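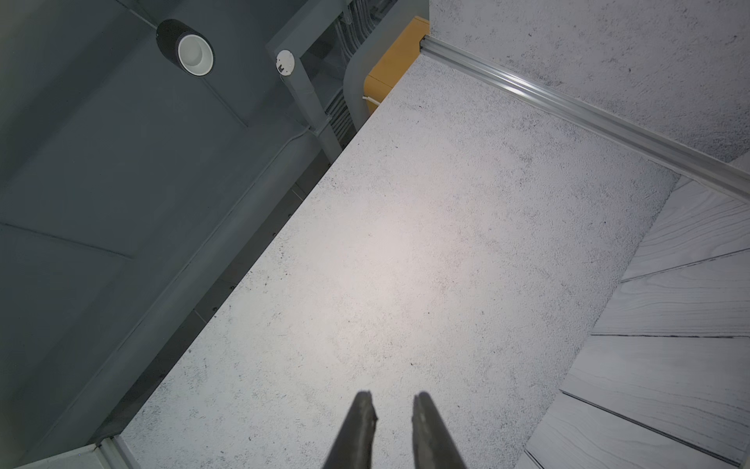 July 29, 2026. Open day at the Futis place in Ilville, writing this up while I still have the handout in my bag and before I mix it up with the Bukgate visit. Long one, sorry, skip to the part on cabling if that's all you want. I went mostly to see how they handle wrist cameras on a small arm, because ours is still the weak spot on the Schnyder bench (you all know my feelings about that bracket by now!). They let visitors stand right at the screen with the wrist view up, so I parked myself there and asked far too many questions. First thing I noticed was the glare. They have this light speckled panel, gray flecks on off-white, and there's a big soft bright patch across the middle of it, with the two dark fingers standing up against it. I like the contrast you get from matte charcoal fingers on a light surface, and I do not like the glare at all. If we ever want to find anything small and shiny on a surface like that we're going to have a bad time. They said they live with it by keeping the exposure locked and low. I think I'd go for a duller surface first and argue about exposure later.

Both fingers stay in view, tips included, and that's what I want for ours. On our mount you get one whole finger and half of the other, and every time somebody bumps it you get a different half. Their rule is that the tips have to land in the same small patch of pixels after any work on the wrist, and they check it against a saved still before they run anything. Takes them a minute. We could start doing that tomorrow without buying a single thing.

OK, the demo itself. It was a plain pick and place loop with foam blocks, the same thing over and over while people wandered in and out with coffee. They had a counter going on the wall and it was at 349 when I got there. I asked how many of those were clean and the answer was that 10 had needed a hand, mostly blocks that tipped over in the tray. I believe it, foam blocks are kind, but I'd love to see the same loop with our little caps. They offered to try if we mail them a bag of parts, so I said yes on behalf of all of us. Somebody please stop me if that's a problem.

Cabling. They bring the camera cable down the outside of the arm in a loose sleeve with three tie points, and leave a fat loop at the wrist. It's ugly and it works. They used to run it tight and went through connectors constantly, so now the connector gets swapped on a schedule whether it looks tired or not. I forgot to write down the schedule. I have "every 40" in my notes with no unit after it, very helpful of me. Hours? Shifts? Will ask.

They let us jog the arm too, one person at a time, speed turned way down. Nice pendant, big buttons, the stop is where your thumb already is. I drove it badly. Going from joint moves to tool moves still flips my brain over every time, and with the wrist view on the screen instead of the arm in front of me I went the wrong way twice in a row. Worth remembering when we train new people: let them look at the arm first and give them the camera view later, maybe on the second session.

Things I want to try on the Schnyder bench, in no real order. The saved still check for the fingertips. Darker finger covers, ours are that pale gray and they vanish against anything light. A fat cable loop. A scrap of something dull under the parts to see what it does for the glare, and I think there's an offcut behind the drill press. Also their tray has a slightly raised lip on the short side only, so the blocks stop there without catching a finger on the way out. I sketched it on page 105 of the old book, the drawing is terrible but the dimensions are OK.

Didn't get to see the second cell, the tour ran out of time. They're doing another open day in October and I'd go back for that alone. Parking was easy, take the side lot.

To do: mail the caps, ask about the 40, find the offcut.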